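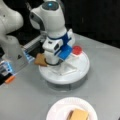
Onolcombe, August

4. Results: the end of the plate

4.1 What counted as an offering

Section 3 described the three workplaces and how the logs were kept. We turn now to what was in the logs, which was mostly cake.

An offering, for our purposes, is any food put out in a shared room by one person for more or less anyone. Both halves of the definition gave trouble. A sheet cake on the counter at the Murkeck claims office with a card reading "help yourselves" is plainly an offering. A yogurt with a name on it is plainly something else, although at Bresden it was eaten as if it were one. Between these lay a wide gray zone of opened cookies, half bags of grapes and a jar of pickles whose status changed over the course of a morning as its owner heard what was happening to it. Coders were told to go by the owner's intention where this could be learned and by the position of the lid where it could not.

The logs contain 720 offerings. After we removed entries with no end time, entries written by someone who had clearly been eating at the time, and one long entry that was really a complaint about the dishwasher, 686 remained. All results below refer to these.

Offerings varied in size, but size told us less than expected. A large cake and a small one go through the same stages. There is an opening period in which people walk past and remark that they shouldn't. There is a busy middle period in which they do. Then comes the stage that concerns us, in which a single piece remains and the whole room forgets how to eat.

4.2 The slowdown

Earlier work on shared food has tended to treat the last piece as a yes-or-no matter: either it is taken or it is left. Our logs suggest that it is better seen as a problem of division. Of the 686 offerings, 63 reached the stage of one remaining piece and were then cut, broken or otherwise made smaller at least once before they disappeared. We call these shrinking offerings. The most patient of them, a lemon square at Murkeck, was halved repeatedly across an afternoon until the final portion could only be lifted on the flat of the knife. The person who lifted it put it back.

The behavior has a logic. To take the last piece is to be the person who took the last piece. To take half of it is merely to take some. The next visitor finds an object that is once more the last piece, and the same reasoning applies to her with undiminished force. In principle this could go on forever. In practice it stops when the cleaners arrive at 6 p.m.

We had supposed that shrinking would be most common with expensive food. It was most common with food that could be cut neatly. Brownies shrank. Pies shrank, with some loss of dignity. Doughnuts shrank only when a knife had been left within reach, and at Bresden, where the knives were kept in a locked drawer following a disagreement that predates our study, they hardly shrank at all. Wrapped candy did not shrink, being hard to divide in a way that leaves the next person grateful. The single exception was a caramel, and the coder has noted beside it only the word "why."

4.3 The plate itself

What an offering was served on mattered more than we had planned for. Our coding sheet had one line for it, and by the second month the line had spread up the margin and onto the back.

A china plate belongs to someone. It has to be washed and taken home, and its owner is likely to come back for it, so the last piece on a china plate is eaten under a kind of supervision. A paper plate makes no such claim. Once the last piece is gone, a paper plate is trash, and the person who emptied it has made the trash. Several of those we interviewed put this almost in so many words. One Murkeck underwriter said she would gladly eat the last piece of anything if she could be sure of not having to deal with the plate, and that she had been known to eat the last piece of one offering and move the plate underneath the next.

Figure 1. A piece of food on a paper plate.

Readers who have worked in an office will need no help imagining the type case (Figure 1). The important thing is how much of the plate is left showing. A piece alone on a large plate looks more final than the same piece in a small box, and our coders, when asked to guess from a doorway whether an offering was nearly over, consistently went by the amount of plate. So, we suspect, does everyone else. Two offerings at Bresden were rescued from the slowdown when a passing colleague tipped what was left onto a saucer, where it looked like a generous helping and was gone before the kettle boiled.

We also logged boxes. The Cropper bakery, which supplies a good share of what gets eaten at all three sites, uses a deep box with a hinged lid. A closed box conceals how much remains, and people opening it appear to feel that they have started something. If only one piece is inside, they often close the lid again with great care and leave. We have several records of a closed Cropper box visited by one person after another through a morning, each of whom now knew what was in it and preferred to let the next one find out. One of these boxes was eventually carried to a meeting, opened with some ceremony, and closed.

4.4 Who ends it

Somebody finishes in the end. We had hoped to find a type. The second author, Meenakshi Lobo, had a strong expectation that it would be managers, on the grounds that they are used to closing things out. The first author, Uchenna Onyeka, held that it would be the newly hired, who have not yet learned to be afraid. Each was supported by roughly the sort of evidence one collects when one has already made up one's mind, and when the full logs were coded by a person with no stake in the matter, neither held.
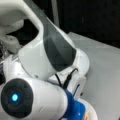

The best single predictor of finishing was arriving from another floor. Visitors finish. They come in for a signature or a chair, see one piece of coffee cake, ask whether it is going spare, are told by several people at once that it is, and eat it standing up. The relief in the room is recorded in the logs more often than the visitor's name. At Murkeck a man from the mailroom had become so dependable in this respect that people on the fourth floor telephoned him about parcels that did not exist.

Permission came next. An unclaimed piece that had been refused aloud by everyone present was usually finished soon after, often by the first person to refuse it. The wording hardly varied. "Well, if nobody else wants it" appears so often that coders were given an abbreviation. We did try to establish how many refusals are required before acceptance becomes decent, but the number depends on who is in the room, and in rooms with only one person in them it is still more than zero. Two of our coders heard people offer the last piece to an empty kitchen.

4.5 What people say they do

At the close of logging we sent a short questionnaire to staff at all three sites and received 100 replies, a number so round that we checked it. Respondents were asked how often they took the last piece, how often they cut it, and what they thought of people who did either.

Almost everyone disapproved of cutting. It was called fussy, cowardly and, by a respondent in accounts, "a waste of a knife." Very few said they did it themselves. Those few were candid and rather proud, and one enclosed a sketch showing how a slice of cheesecake can be reduced from the back so that it looks unchanged from the door. Given the number of shrinking offerings in the logs, either this small group was responsible for nearly all of them or the remaining respondents have been less than frank. We lean toward the second view, having worked in the building.

Opinions on taking the last piece outright were warmer. Respondents described such people as decisive and said they wished there were more of them. Asked whether they would take it themselves, most wrote that it would depend. The space provided for saying what it would depend on was left blank on the majority of forms, and on one of them there was frosting.

4.6 Limits of the logs

The logs record offerings during working hours only. Food left overnight passes out of our data and, at Bresden, out of anyone's control. Coders were staff members and were asked not to eat from any offering they were logging, a rule that was kept well at Murkeck and discussed often at Onolcombe. We cannot rule out that a person holding a clipboard beside a cake alters the behavior of others toward it. One offering was left entirely untouched until its coder went to the dentist, after which the entry resumes with crumbs. Savory food is also thinly represented, and the samosa records, which looked promising early on, are too short to analyze: they seldom lasted long enough for a coder to find a pen.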